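브리리어(Bririer) 게스트하우스 객실 안전 점검표
안쪽 큰 침실 / 투숙객 교대일 점검
점검일: 2006년 1월 25일
점검 및 의견: 딘 돕슨(Dean Dobson)

표시는 지난번과 똑같이 양호, 조치함, 보류로 적었습니다. 의견란이 점검란보다 길다는 말씀을 여러 분께 들었는데, 이번에도 그렇게 되고 말았네요. 바쁘신 분은 대괄호 안만 훑으셔도 되고, 다음 점검을 맡으실 분은 차 한 잔 옆에 두고 의견까지 읽어 주시면 참 고맙겠습니다.

1. 출입과 통로

1-1. 방문이 끝까지 열리고 걸리는 데가 없는가 [양호]
의견: 짙은 색 나무문이 방 안쪽으로 열리는 구조라 문이 도는 자리에는 무엇도 두면 안 됩니다. 11월에 누가 빈 여행 가방을 문 뒤에 세워 두었다가 문이 반만 열린 적이 있었지요. 그때 그 방에 묵던 할머님께서 몸을 옆으로 돌려 빠져나오시는 걸 보고 제가 얼마나 죄송하던지요. 오늘은 끝까지 잘 열리고 경첩 소리도 없습니다.

1-2. 문손잡이가 헐겁지 않은가 [조치함]
의견: 나사를 조금 조였습니다. 손으로 흔들면 아주 살짝 노는 정도였는데, 이런 건 놔두면 꼭 손님이 계실 때 빠지더라고요. 드라이버는 복도 수납장 두 번째 칸에 도로 넣어 두었습니다.

1-3. 문밖 화분이 지나는 길을 막지 않는가 [양호]
의견: 잎이 많이 자랐습니다. 예뻐서 자꾸 보게 되지만 문 쪽으로 더 뻗으면 화분을 돌려 주세요. 물을 준 날은 받침 주변 바닥도 한번 손으로 짚어 봐 주시고요. 양말 신고 젖은 바닥을 밟으면 미끄럽기도 하고 기분도 영 그렇습니다.

1-4. 카펫 가장자리가 들뜨지 않았는가 [보류]
의견: 서랍장 앞쪽 모서리가 조금 일어나 있습니다. 발끝이 걸릴 만큼은 아니어서 우선 양면테이프로 눌러 두었고, 제대로 된 고정은 다음 방문 때 하겠습니다. 무늬가 있는 카펫은 들뜬 자리가 눈에 잘 안 들어오니 신발을 벗고 발바닥으로 쓱 훑어 보시는 편이 빠릅니다.

2. 가구

2-1. 서랍장이 흔들리거나 앞으로 기울지 않는가 [양호]
의견: 우르반치크(Urbańczyk)에서 들여온 물건이라 묵직합니다. 무거우니 괜찮겠지 하고 넘어가기 쉬운데, 서랍을 한꺼번에 다 빼면 무거운 가구도 앞으로 쏠립니다. 어린아이가 있는 가족이 오시면 벽 고정끈을 꼭 다시 당겨 봐 주세요. 오늘은 팽팽했습니다.

2-2. 긴 의자의 다리와 팔걸이 [양호]
의견: 조각이 들어간 나무다리라 틈에 먼지가 잘 낍니다. 먼지를 털면서 갈라진 데가 없는지 손끝으로 만져 보시면 청소와 점검이 한 번에 끝납니다. 앉는 천은 크림색이라 얼룩이 금세 드러나니 젖은 수건을 걸쳐 두지 말아 달라고 손님께도 부드럽게 말씀드려 주세요. 저도 한번 무심코 걸쳤다가 한참을 두드려 닦았답니다.

2-3. 벽에 건 것이 단단히 걸려 있는가 [양호]
의견: 서랍장 위쪽 액자틀을 양손으로 받치고 살짝 들어 보았습니다. 고리가 제자리에 있고 끈도 멀쩡합니다.

3. 침대와 침구

3-1. 침대 위가 비워져 있고 잔여물이 없는가 [조치함]
의견: 교대일에 제일 손이 많이 가는 항목이지요. 하얀 침구 위에는 작은 것도 잘 보일 것 같지만, 흰 비닐이나 흰 종이는 이불 주름 사이에서 감쪽같이 숨습니다. 그래서 저는 이불을 걷기 전에 손바닥으로 한 번 쓸고, 걷은 다음에 또 한 번 쓸어 봅니다. 옷가지, 비닐봉지, 이불 순서로 정리하면 섞이지 않아서 좋습니다.

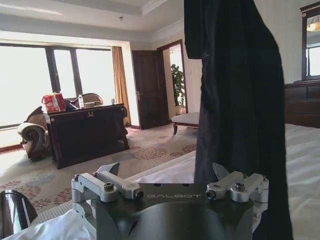
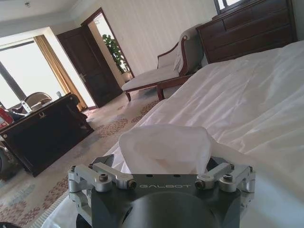
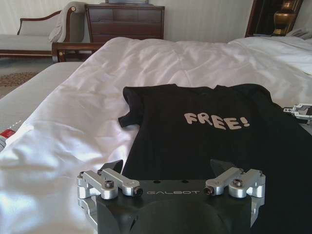

3-2. 비닐봉지를 따로 모았는가 [조치함]
의견: 비닐은 제가 늘 잔소리를 하는 물건이라 한 칸을 따로 만들었습니다. 질식 위험이 있으니 아기나 어린아이가 들어올 방에서는 침대 위든 바닥이든 비닐이 남아 있으면 안 됩니다. 방바닥에 떨어지면 어른도 밟고 미끄러지고요. 속이 비었는지 먼저 확인하고, 매듭을 한 번 지어서 부피를 줄인 다음 뚜껑 있는 통에 넣어 주세요. 혹시 안에 손님 물건이 들어 있으면 버리지 마시고 3-3의 방법대로 보관해 주시면 됩니다.

3-3. 남은 옷가지의 보관 [조치함]
의견: 침구와 옷을 한꺼번에 안아서 세탁실로 가져가는 일은 부디 하지 말아 주세요. 검은 면 옷이 흰 시트와 같이 돌아가면 어떻게 되는지는 작년에 우리 모두 보았습니다. (회색이 된 시트는 지금도 창고에서 먼지 덮개로 열심히 일하고 있습니다.) 옷은 침대 위에 납작하게 펴서 주머니가 있으면 주머니를 살피고, 프린트가 있는 티셔츠는 글자 부분이 안으로 접히지 않게 개어 주세요. 서로 들러붙어서 벗겨지는 수가 있어요. 갠 옷에는 방 이름과 날짜를 적은 쪽지를 꽂아 분실물 선반에 두고, 30일 동안 보관합니다. 그사이 연락이 오면 우편으로 보내 드리는데, 가벼운 옷 한 벌이면 봉투까지 해서 800그램을 넘는 일이 좀처럼 없으니 작은 상자를 쓰지 마시고 두꺼운 봉투를 쓰시면 됩니다.

3-4. 침대 둘레 천이 바닥에 끌리지 않는가 [양호]
의견: 카펫에 닿는 쪽을 한 바퀴 돌며 보았습니다. 끌리는 천은 발에 걸리기 쉽고, 청소기에 빨려 들어가면 그것대로 또 큰일이지요. 이불은 네 귀퉁이를 당겨서 한쪽으로 늘어지지 않게 해 주세요.

3-5. 매트리스와 틀 사이 [양호]
의견: 손을 넣어 한 바퀴 돌려 보았습니다. 머리핀 하나 나왔습니다. 손을 넣을 때는 꼭 장갑을 끼시고, 급하게 쑥 넣지 말고 천천히 밀어 넣으세요.

4. 전기와 난방

4-1. 침대 옆 스탠드 전선 [양호]
의견: 피복이 벗겨진 데 없고 플러그도 뜨겁지 않았습니다. 전구는 100와트까지만 허용되는 소켓입니다. 창고에 더 밝은 전구가 남아 있는데 여기 끼우시면 안 됩니다. 헷갈릴까 봐 상자에 빨간 펜으로 크게 적어 두었어요.

4-2. 브로노(Brono) 전기난로 [보류]
의견: 켜고 끄는 것은 잘 됩니다. 다만 넘어졌을 때 저절로 꺼지는 장치가 세 번 시험해서 한 번은 늦게 반응했습니다. 한 번이라도 늦으면 저는 마음이 놓이지 않아서 난로를 방에서 빼 두었습니다. 오늘 밤은 날이 차니 두꺼운 담요를 하나 더 드리고, 손님이 추워하시면 복도 난방을 한 칸 올려 주세요. 난로를 다시 들여놓을 때는 침구와 옷에서 넉넉히 떨어뜨려 주시고, 빨래를 그 위에 말리는 일은 절대로, 정말 절대로 안 됩니다.

4-3. 피세오(Piseo) 연기 감지기 [조치함]
의견: 시험 단추를 눌러 소리를 들었습니다. 소리가 평소보다 가늘어서 건전지를 갈았더니 귀가 얼얼할 만큼 우렁차졌습니다. 아래층에서 차 드시던 손님들께서 놀라 올라오셨는데, 앞으로는 시험 전에 아래층에 한마디 해 두는 것으로 하겠습니다. 죄송했습니다.

5. 창문과 공기

5-1. 창문 잠금장치 [양호]
의견: 부드럽게 잠기고 풀립니다. 환기는 점심 전에 한 번 했습니다. 겨울에는 다들 창 여는 것을 미루시는데, 침구를 털 때만이라도 잠시 열어 주시면 방 냄새가 확 달라집니다.

5-2. 커튼 끈 길이 [양호]
의견: 아이 손이 닿지 않게 위쪽 고리에 감아 두었습니다. 손님이 풀어 쓰시고 그대로 두시는 경우가 많으니 교대 때마다 봐 주세요.

남은 일
- 카펫 모서리 고정 (보류, 제가 합니다)
- 난로 수리 문의. 브로노 대리점에 전화했는데 점심시간이라 받지 않았습니다. 오후에 다시 걸어 볼게요.
- 건전지 여분이 3개 남았습니다. 다음 장 보실 분이 넉넉히 사다 주세요.
- 분실물 쪽지가 다 떨어져 가서 메모지를 잘라 쓰고 있습니다. 풀 묻은 종이는 옷에 자국이 남으니 그냥 종이로 부탁드려요.

다음 점검은 이번 손님이 나가시는 날 오전에 하는데, 제가 아침에 치과에 들렀다 가느라 조금 늦을 수 있습니다. 먼저 도착하시는 분이 계시면 1번과 3번부터 시작해 주세요. 2번은 둘이서 보는 편이 안전하니 서랍장은 저를 기다려 주시고요. 점검표 종이는 계산대 아래 초록색 파일에 있고, 연필은 늘 없으니 하나 챙겨 오시면 좋겠습니다.

문의: 브리리어 게스트하우스 관리실 | © 2006 Bririer | 맨 위로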